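4. Dressing the booth and squaring up the arms

By now you have a frame, a front rail and two arms bolted to it. It is tempting to power up. Please hang the walls first. The Berkness build went the other way round, and we spent an August evening feeding printed panels past two live arms.

4.1 Slide each wall panel into its extrusion slots from the top. Match the picket fence at the corners before you tighten anything. The awning will then be slightly off, and you will have to live with it.

Note: Any print will do. Ours is mushrooms and a snowfall because Riltell had it on the roll and was glad to see it go. Plain gray was 6 dollars more.

4.2 Hang one wire basket on the back rail and one on the left wall. Hook them over and tug down hard. If a basket shifts, close up its hook with pliers. Bag your spare hardware and write on the bag with a marker, in words you will still understand next month.

4.3 Fix the small status board to the front rail near the left base. Keep its red and black wires short and clear of the first joint. A green light means the board has power. It has no opinion on your wiring beyond that.

4.4 Open the Prinungate control panel and set the joint speed limit to 300 on both arms. The default is 2,000, which we assume was chosen by somebody standing in another room.

CAUTION: Keep your hands out of the booth whenever the motors are enabled. The stop button goes outside the frame, where you can hit it with an elbow.

4.5 Jog the arms toward each other, one at a time, until the grippers nearly meet over the floor. Stop there. Look along the front rail and check that both bases still sit flat.
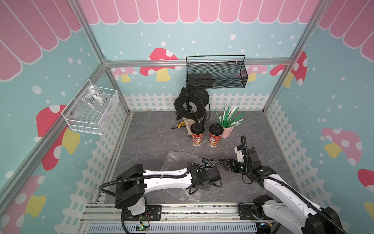
4.6 Save this pose as MEET on both arms. Berisha firmware before build 577 saves it for the left arm only and reports success for both, so read the values back.

4.7 Send both arms home, then call MEET again at the same low speed. If the gap has changed, retighten the base bolts and return to 4.5. If it changes a second time, check the rail joints.

Note: Cups, straws and gloves make perfectly good first objects to pick up. Add them after 4.7 passes. Coffee you still intend to drink belongs on the bench.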